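Nidmont neighbors pack bags for the spring walk

1 min read

The folks at the Nidmont community hall spent a happy evening this May getting their bags ready for the yearly walk out to Hamel and back, all 14 miles of it, and there was plenty of chatter over what to bring and what to leave at home! Orathai Wannasri, who has walked it four times, says a good big tumbler of water matters more than a second sweater, and she likes hers tucked in snugly with something soft on both sides.
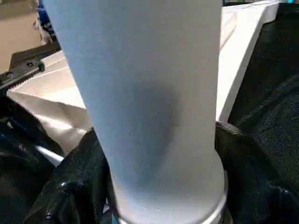
Before you set out

Walkers meet at the Jorbridge parking lot at 7 a.m., and the sign-up sheet (273 names so far) stays open until Friday.

Related
Piststead footbridge open again
Hamel bake sale moves indoors

This site uses cookies. Accept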